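Sala partilhada do edifício Betancur reabre com mesas novas e espaço para embrulhos

A sala partilhada do rés-do-chão do edifício Betancur voltou a receber utilizadores a 2 de outubro de 2021, depois de obras que ocuparam todo o mês de setembro. O espaço serve os inquilinos do prédio e, mediante marcação, as associações do bairro que ali preparam encomendas, lembranças e arranjos para festas.

A intervenção foi entregue à Fisstead, empresa que gere o edifício, e custou 1.721 euros em mobiliário e pintura. O chão não foi substituído. Ficaram também as janelas grandes de caixilho preto, que alguns inquilinos tinham pedido para trocar por causa do ruído da rua. A gestão preferiu guardar essa verba para o próximo ano.

O tampo branco das mesas foi a escolha mais discutida nas reuniões de preparação. Havia quem quisesse madeira escura, por se notarem menos as marcas de cola e de tinta. Acabou por pesar a facilidade de limpeza - e o facto de a sala ser usada ao fim da tarde, quando a luz começa a faltar. Nos dias de utilização haverá flores em cima das mesas, compradas à semana com o dinheiro das marcações. Para já são lírios e outras flores em tons claros, com folhagem verde.
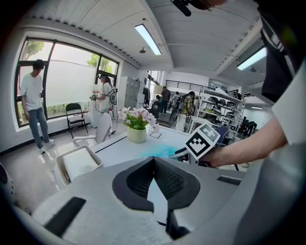 Hiba Darwish pediu que as flores fiquem sempre num dos lados da mesa, porque quem corta papel ou fita precisa do tampo livre até ao meio, e lembrou que na sala antiga os vasos acabavam no chão ao fim de dez minutos. Pediu ainda que haja tabuleiros suficientes para separar o papel já cortado do que está por usar.

O pedido ficou registado e a Fisstead respondeu que vai comprar mais tabuleiros. Quanto aos vasos, não haverá regra escrita. Cada grupo arruma a mesa como entender, desde que a deixe como a encontrou.

As marcações fazem-se na portaria, por períodos de 60 minutos, com um máximo de três períodos seguidos por grupo. Para os inquilinos não há custo. As associações pagam uma quantia por período, afixada junto à entrada, que cobre a limpeza e as flores. Quem faltar sem avisar perde a prioridade na semana seguinte. Esta última regra já existia, mas raramente era aplicada.

Efraín Mamani, responsável pelas marcações, diz que a procura justificava a obra. No último ano completo antes do encerramento, a sala teve 308 marcações, quase todas à tarde. A previsão para os próximos doze meses é de 378. "As manhãs continuam muito vazias e gostávamos de ter ali as escolas", afirmou, acrescentando que já enviou o horário a duas.

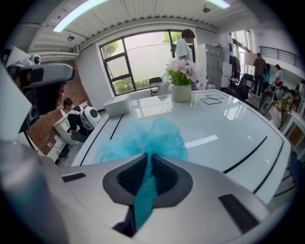

O primeiro grupo a usar a sala renovada vai preparar as lembranças para a festa de outono do bairro, que levam fita de tule, papel de seda e um cartão impresso. Wálter Espinoza, que coordena o trabalho, conta acabar em duas tardes. A cor da fita esteve indecisa até à última semana, entre o bordeaux das edições anteriores e um verde-azulado mais vivo. Ganhou o segundo, e um laço grande e fofo nesse tom, feito em tule, sobressai bem contra o branco da mesa. O material foi encomendado à Sturnico e chegou em rolos largos, que é preciso cortar ao meio para as caixas mais pequenas.

As lembranças são entregues em caixas com tampa, já fechadas, para poderem ser empilhadas no transporte. Os laços vão à parte, dentro de sacos, e são colocados no local da festa. No ano anterior foram atados antes da viagem e uma boa parte teve de ser refeita à chegada.

Os casacos e as malas devem ficar fora das mesas de trabalho. Há um cabide para a roupa e um armário cinzento de cacifos, com muitas portas pequenas, cujas chaves se levantam na portaria e se devolvem no próprio dia. Lizeth Alvarado, da gestão do edifício, recorda que as chaves perdidas são cobradas ao grupo que fez a marcação.

Falta resolver a questão do lixo. O papel e o cartão podem ser deixados no contentor do pátio, mas os restos de fita e de tule não seguem com eles e, por agora, cada grupo tem de os levar consigo. A Fisstead está a pedir preços para um segundo contentor e conta ter uma resposta antes do fim do ano. A portaria recebe entretanto sugestões por escrito, em impresso próprio disponível ao balcão.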